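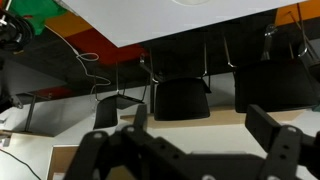 Figure 7.1 View from a wrist camera, with both fingers of the gripper in the lower part of the image and three black chairs beyond. The room appears upside down.

Chapter 7
Camera Frames and Hand Frames

A program that moves an arm needs to know where things are. A camera on the wrist gives it pixels, and pixels say nothing about the floor, the base of the arm or which way is up. In Figure 7.1 the chair legs point toward the top of the image. A person sorts this out at a glance. A planner has to be given the rotation between the camera and the base, and if that rotation is wrong by half a turn, a command to move up will drive the hand down.

In this chapter we write the software that keeps these frames straight. Section 7.1 defines the camera, hand and base frames and the transforms between them. Section 7.2 covers hand-eye calibration, using a set of 52 poses recorded with the Perken driver. Section 7.3 deals with time stamps, which cause more trouble than the geometry in most student projects.

Section 7.4 turns to masking. The fingers stay in view while the arm moves, and a feature tracker will gladly lock onto a bolt head. Points on the hand then seem to stand still while the room moves, and the motion estimate is pulled toward zero. We build a mask from the gripper model and test it on a log of 3,244 images.

You will need the transform library from Chapter 4 and the matrix notation on page 220. Readers who skipped Chapter 4 should work through its first two exercises before going on.

7.1 Three Frames

Let B be the base frame, H the hand frame and C the camera frame. The transform from C to H is fixed once the camera is bolted down. The transform from H to B changes with every joint reading.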